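Fleurs artificielles, lot Clemville – LISEZMOI

Coucou et bienvenue ! Si vous avez récupéré le dossier Lernlow, commencez par lire ce fichier, ça vous évitera de m'écrire pour me demander où sont passées les tulipes (il n'y en a pas, il n'y en a jamais eu).

Ce que contient le dossier

1 006 photos de fleurs artificielles posées, triées ou arrangées sur une table blanche. Surtout des roses rouges et des hortensias bleu pâle, parce que c'est ce que j'avais en quantité dans les cartons de Zurkura. 645 sont des vues d'ensemble ou de demi-ensemble, le reste ce sont des gros plans de pétales, de feuilles et de tiges. J'adore les gros plans, j'en ai sûrement gardé trop !

Organisation

Cinq sous-dossiers : roses, hortensias, feuillage, tiges_nues, melange. Une photo avec plusieurs sortes de fleurs va toujours dans melange, même si l'une d'elles prend presque toute la place. Le fichier masri.csv donne une ligne par photo : nom, sous-dossier, fond (table ou tissu), netteté de 1 à 3.

Quelques vues du lot
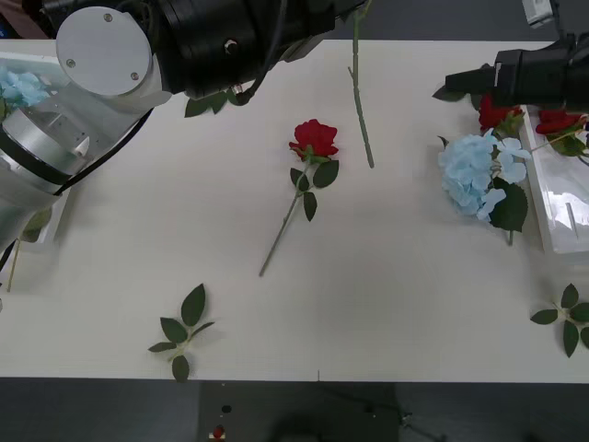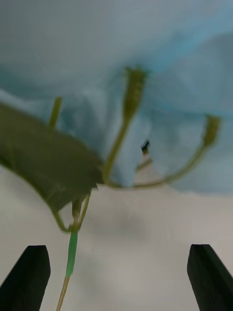
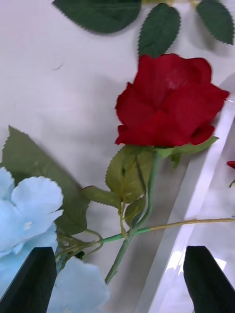 De haut en bas : roses et hortensias sur la table, une fleur bleu pâle vue de près, une rose sur tissu blanc.

Ce que j'ai noté en triant

Les feuilles de rose sont dentelées et c'est franchement pratique pour les reconnaître, même toutes seules. Une feuille détachée va dans feuillage, une feuille encore sur sa tige suit sa fleur. Les tiges sans fleur ont leur propre dossier – j'ai hésité longtemps, mais elles se perdaient au milieu du reste.

Pour la couleur, méfiance : le bleu des hortensias tire vers le gris presque blanc par endroits, alors n'allez pas corriger la balance sur une seule photo. Pareil pour les petites zones pâles sur certains pétales rouges, je les ai laissées telles quelles.

À savoir avant de vous en servir

Environ 107 photos ont une netteté de 1, avec des pétales tout flous au premier plan. Je les garde, mais filtrez-les si vous faites du détourage. Le fond en tissu est plissé et ses ombres grises embêtent pas mal les outils automatiques.

À faire

Renommer les fichiers de melange (les noms sont affreux, pardon), revoir les notes de netteté des hortensias, et ajouter les pivoines en août si j'arrive à remettre la main sur le carton.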